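4.2 Repainting and the indoor air complaint
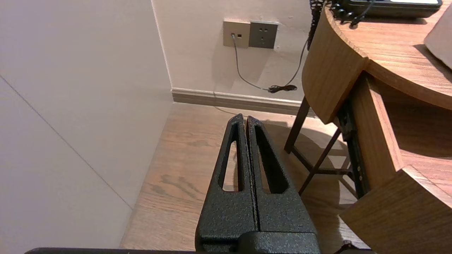 Figure 6. Interior wall and baseboard.

The claim that fresh paint makes people ill at home is older than most of the houses in our sample, and the evidence for it is thinner than its supporters like to admit. Baptiste's survey of 3000 tenants in Skitlow is cited in nearly every paper on the topic, yet it asked people whether they had headaches only after telling them what the study was for. We don't think much can be built on that. Our own interviews left the subject of paint until last, and the complaints dropped off sharply. Part of the trouble is that people judge by colour. A cream wall above a light grey-beige baseboard, as in Figure 6, was read by several tenants as "old paint" and by others as "just done", and neither group had any way of telling. Self-reported paint age should be treated as a guess, and we have left it out of the main model.

Honkanen argues that the smell itself is a fair guide to exposure. We doubt it. Smell fades at different rates for different people, and someone who has lived in a flat for a week is a poor judge of it. Of the 37 households we visited in February, only 2 gave the same answer on both visits when asked if the rooms smelled of paint - hardly a measure we would want to rest a building code on.

None of this shows that paint fumes are harmless. The Stergiou trial did find a small rise in sore throats, and its methods were better than most. But it ran in winter with the windows shut, and the authors never separated the effect of the paint from the effect of stale air. Until someone does, the usual advice to stay out of a repainted room for days looks to us like habit dressed up as science. Opening a window may well do as much good. We return to ventilation in Section 5.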